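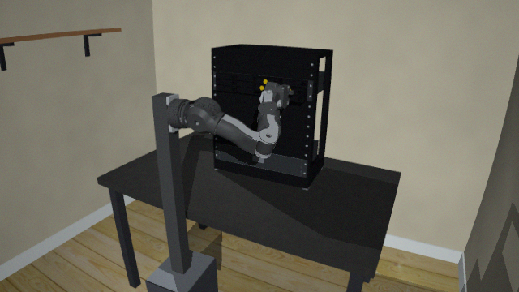 Arm on its post, rack on the table, as modeled in the simulator.

Jurkora Post Kit, for small bench arms
Last updated: June

I sell this out of the shared shop in Cleltthorpe, and I built the first one for myself! My arm used to be bolted to the bench, and every time I leaned on the bench the poor thing lost its place. So now it gets a square post with its own base, and the arm bolts to a plate on the side, up near the top.

I lay everything out in simulation before I drill anything (drilling twice is no fun). The job I'm building toward is getting the gripper up to the gear in an open rack without the elbow hitting the table. Mine took over 30 tries to find a post position I liked, and I'm still fussing with it.

You get the post, the base, the side plate and 2 bags of bolts. The arm is yours to supply. I cut the plate for the Barrios hole pattern, but tell me if you have something else and I'll drill to match. The part number is 1357, and the layout file comes with it. Pickup is Sunday at the shop, or I can ship.

Comments

Does the plate fit a Purkska arm? The holes on mine are a bit wider.

Got mine bolted down in 20 minutes, then spent all evening on the cables.

Would love a shorter post for a low bench, please!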